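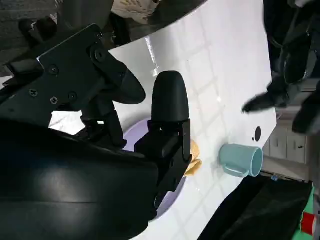 About Bullport Work Rights

Bullport Work Rights is a free advice and campaign group for people who are out of work, in and out of work, or sent to work without a wage. We started in the back of a print shop on Ametti Street with one phone line and a folder of benefit letters that made no sense to any of us. These days we have two rooms, a proper waiting area and a much bigger folder!

We love this work. There's a particular pleasure in sitting down with someone who has been told they've lost their benefits, reading the small print together, and finding the paragraph that says otherwise. It doesn't happen every time, but it happens often enough to keep us coming in on Monday mornings.

What we do

Most of our week goes to one-to-one advice. Bring your letters, even the ones you haven't opened (we've all got a drawer like that). We'll help you work out what you've been asked to do, whether you have to do it, and how to appeal if you've been treated unfairly. Last year we took on 271 cases, and 144 of those were about unpaid placements.

Unpaid placements are the reason we exist. The city's Belero scheme sends people to stockrooms, parks and kitchens for weeks at a time and calls it experience. Some of the people who come to us have done the very same job for pay, for years, before they were laid off. We think work that needs doing should be paid for, and we say so at council meetings, in the local paper and on the sidewalk outside when the weather's good.

We also run evening sessions on reading a pay stub, keeping a record of your hours, and talking to a caseworker without losing your temper. They're friendly, they're free, and you can bring the kids.

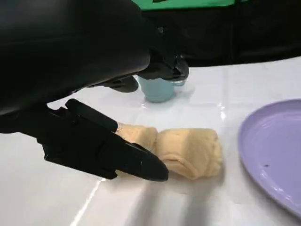 What we've been up to

In 2018 we asked people to tell us about their Belero placements, and 57 of them sat down and wrote out the whole thing, start to finish. We put their accounts together in a booklet, handed a copy to every council member, and then kept calling until we got a meeting. The council has since agreed to pay bus fares for everyone on a placement. Bus fares aren't wages, we know, but people had been paying out of their own pockets to work for nothing, and we're really proud of everyone who spoke up.

We're now asking for a public list of the businesses taking part, and that's our big push for September.

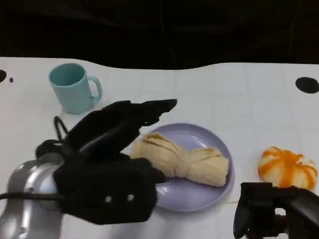
Who pays for us

We take no money from the city or from any company that uses unpaid placements. Our funding comes from the Ebihara Fund, from 11 local union branches, and from people who drop a few dollars in the jar by the door. Our accounts are at the front desk if you'd like a look.

Come and see us

We're upstairs at 11 Ametti Street, and the buzzer says BWR. Drop in Tuesday to Friday, or leave a message and we'll call you back. You don't need an appointment, and you don't need to be a member.

Page last updated July 4, 2019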